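Saab back for Sunday? Don't believe it

touchline_tess
February 12, 2023, 09:14
Club site says Joelle Saab is "in contention" for the Arard game after her knee. I've been following Korel long enough to know what that means. They said the same about Munther Zein in June, and he then played 2 minutes before limping off. Who has seen her train? The club's own quote comes from the physio, and it's mostly about mood.
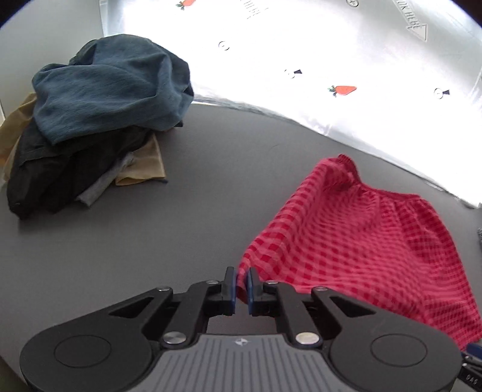
And even if she's fit, where does she play? Siham Akl has made that wing hers. You don't drop someone in form for a name on a poster.

northbank72
Bit harsh. Zein was a hamstring, this is a knee, different injury and a different physio. Tannous wouldn't put her on the team sheet for show.

touchline_tess
Wouldn't she? Crowd was 1452 last home game. They want tickets sold.

Kutis_Ender
Agree with tess for once. "In contention" is what you say when the scan isn't back. Also Akl can't cross with her left, so let's not pretend the wing is sorted. 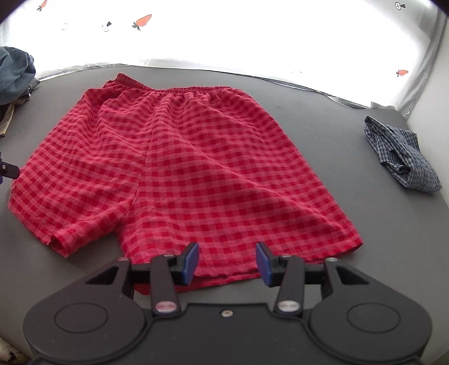 Red gingham shorts, laid flat

northbank72
Akl has set up more goals than anyone else we've got. Left foot or not.

Kutis_Ender
Against who though — look at the teams. Arard will double up on her and that's the end of it.

old_stockli
Suha Sabbagh came back early from the same injury and was never right again. I'd sooner lose to Arard than see that twice. Leave Saab on the bench with a coat on. 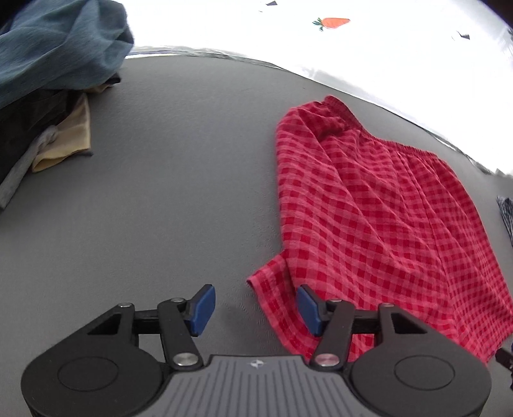 The shorts again, waistband at the top

northbank72
Sabbagh had two operations, old_stockli. You can't compare them.

old_stockli
I can and I do. Show me a proper fitness report and I'll change my mind.

touchline_tess
You'll be waiting. Team news is due an hour before kick-off, same as always.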